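**Unit 4: Bagging bottles**

Paper bags hold weight well from below and badly from the side. Open the bag fully, press the bottom flat, and stand it on the table before anything goes in. Bottles go in upright with the caps up. Put glass in early and low, and use plastic bottles to keep it from leaning on the paper.
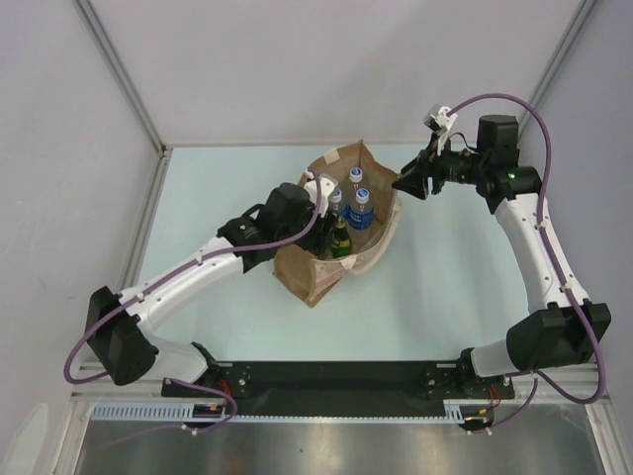 Takumi Hayashi asked whether glass should get its own bag. At the Mundlow store it does if there are over 4 glass bottles in the order. One or two can share with plastic.

Lift from underneath, with one hand on the side. Don't carry a full bag by the rim.

For next time: read the Tedum sheet on double bagging, page 19.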